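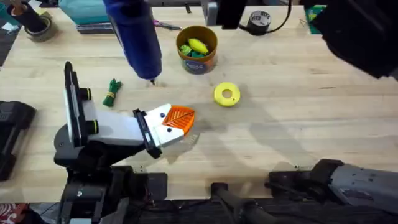
09/08/2020

Toy food day at the big table! I've been meaning to go through the play kitchen stuff since June and finally got going on it this morning. Mirjam wants one set she can hand over to Breltberg without having to think about it, so my plan is to put everything that passes as food into the orange tub and see what we're missing.

The lemon goes in on top, because it's the one everybody reaches for first (me too, I admit). The green pieces can stay in there with it. I still can't decide about the yellow ring - Joris swears it's pineapple, I say it's just a ring, and Leszek has stopped answering us. It stays on the table until somebody wins. The little green bundle with the yellow band should stay wrapped, please, I don't want to find it in bits again!

The orange leaf is my favorite of the whole lot, I love the raised veins. It isn't food, though, so I'd like it in the Soriano box with the other garden things, unless Kristof still needs it for his shelf.

To do: ask Willy if the 14 extra pieces from Clonell ever came, and find a lid that fits the tub (I tried 2 yesterday and both were too small). Also the tape lives at the back left corner now - put it back there when you're done, I spent ages hunting for it last week.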